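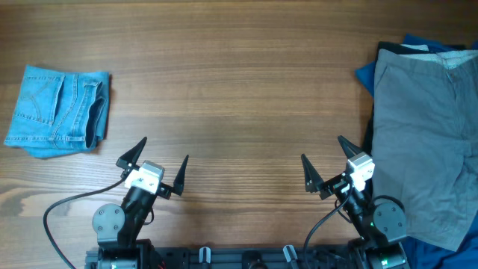
## 4. Teaching the fold-and-stack task

Section 3 has to be done first — arms homed, leaders paired, Praller running on the bench PC. If the Praller status bar is still yellow go back to 3.6.

### 4.1 Lay out the table

1. Clothes to be folded go on the right. Pile is fine, no need to sort. Top item flat, waistband toward the far side of the table.
2. Finished stack goes on the left. Start with one folded item already there, jeans work well.
3. Leave the middle clear for the fold.
4. Cables out to the sides. Not across the folding area.
5. Open both grippers.

**CAUTION:** Belts, keys, coins — out of the clothes before you start. A gripper closing on a buckle will trip the wrist servo and you lose the whole take.

### 4.2 Record a demonstration

1. In Praller, pick **New set**, then type the task name. Lower case, no spaces.
2. Hold both leader handles at rest. Wait for the beep.
3. Press the left pedal. Recording is on.
4. Pinch the top item at both waistband corners. Lift, drag to the middle, let go.
5. Fold in half side to side. Then legs up to the waistband. Small stuff like shorts gets one fold less.
6. Slide under, lift, put it on the left stack.
7. Back to rest. Press the left pedal again to stop.
8. Good take: **Keep**. Bad take: **Drop**. Don't keep "almost" takes, they teach the arm to be almost.

Note: move slower than feels natural. If the follower arm lags behind the leader in step 5 your going too fast.

Note: a missed pinch is OK if you recover in the same take. Re-open, re-approach, carry on. Two misses in a row, drop it.

### 4.3 Check the wrist view

Do this before the first take and again any time a gripper has been knocked. Open **Cameras > Wrist** in the Praller window.

1. Both fingertips should show along the bottom, spread wide with the gripper open.
2. Wood grain sharp, not smeared. If smeared, wipe the lens with a dry cloth.
3. Cloth at the side of the view should still show its creases. A flat blob of color means exposure is too high — turn it down one step and look again.
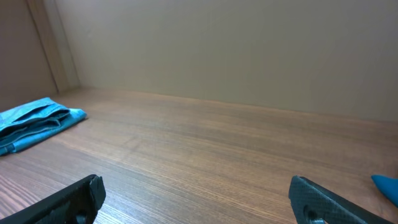 4. Close and open the gripper once from the leader. Fingers should meet in the middle of the view. If they meet off to one side, re-seat the camera bracket and start over at 1.

Don't touch exposure once a set is started. Changing it halfway means a new set.

### 4.4 How many takes

The set that ships with the Wedent add-on has 268 takes and folds shorts and jeans reliably. For a new garment, more than that if you can. Mix up the start: rotate the item, bunch it, flip it face down. Same person doing every take is OK but swap if you get tired.

Saved sets go to port 1896 on the Storisov box. Wait for the upload bar to finish **before** powering off the arms. Pulling power mid upload corrupts the last take and sometimes the index too.

**CAUTION:** Hands off the table while the pedal light is on. The arms follow the leaders no matter what is in the way. To stop everything, right pedal.

If teh pedals don't respond, see Mathur pedal box, section 7.2.

Section 4 last changed 26 Aug 2024, V. Rawat. Pedal numbering in 7.2 is still the old one.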